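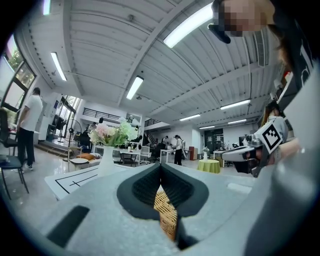
September 27, 2020
Notebook, handling room, Flultville

I write this on Sunday because in the week there is no time, and Ghizlane asked me to put down what has changed for us since July, before we forget how it was. She will read it together with the Drerno people when they come. So I try to be exact, but please excuse my English.

First the work itself. We are still on the household set: the wicker piece, the vase with artificial flowers, the soft things. All is done with the hand-held grippers, one in each hand, at the taped table. Each pick is recorded and goes to Kaijage in the evening. The target for the Prokside sorting line is 2,000 good picks. On Friday night the count was 943 good. Ghizlane says this is fine. I think it is a little behind, and the reason is the wicker.

Wicker. The foam pads hold it well if the two pads come from opposite sides at the same height. If one pad is lower, the thing turns in the grip and you feel it only late. For hard boxes this never mattered. I changed my way: I close slowly until the pads touch, stop, then close the rest. It costs me time on each pick, but I repeat much less. Please somebody else try it also and write here if it is the same for you. I don't want to put it in the instructions only from my own hands.

Pads: changed both on the left gripper on Thursday. The old ones were shiny at the tips. They are in the drawer, don't throw them away, I want to compare.

Now what changed for the people.

Before July, a packer at this company packed. You had your shift, your belt, your number per hour. Now 2 days a week we come here and show the movement, and the other days we are still on the belt. Most of my colleagues like the days here more. It is brighter, you can talk, you can go for water when you want. But the arms get tired in a different place. On the belt it is the back. With the grippers it is the wrist and the outside of the forearm, because you hold the weight in front of you all the time. I told this to Ghizlane Tahiri and she agreed on a break after every 16 picks. Some people jump over the break to be finished earlier. I did it too, on Wednesday, and on Thursday I was sorry.

Second thing is how we speak about the work. When you must show a movement to a machine, you notice what you do. I packed for many years and I could not have told you that I always turn a basket so the handle is away from me. Now I know it, and two of us had a long discussion about it, because she turns it to the other side. Ghizlane wants both ways recorded. I was surprised, I thought she would choose one.

Third thing, and here I am careful. People ask what will be with the belt when the Prokside line is running. The answer we got in July was that nobody is losing a place, and that the heavy and boring part goes to the machine. I believe it was said in good faith. But the evening shift already is not taking new people, and we can all see this. I think it is better if Ghizlane or the Drerno people say something about it in the meeting, even if the answer is "we don't know yet." When there is no answer, people make their own in the break.

Also the pay for the days here is the same as for the belt. A few think it should be higher, since we are teaching. I have no strong opinion, I only write that the question exists.

Small things for next week:

Tape on the table is lifting at one corner, new tape is ordered.
Recordings with a wrong object name: I found four, all "bowl" instead of "basket." Corrected in the list, but Kaijage has the old version. Must send again.
When two of us work side by side, the grippers come close to each other. We should agree who waits. I suggest the one who holds nothing waits.
Wicker with one closing speed against my slow way, same person, same day. I will do it on the first free morning.
Ask Drerno if we can see one time the line where these picks are used. Several people asked me this, and I would like it also.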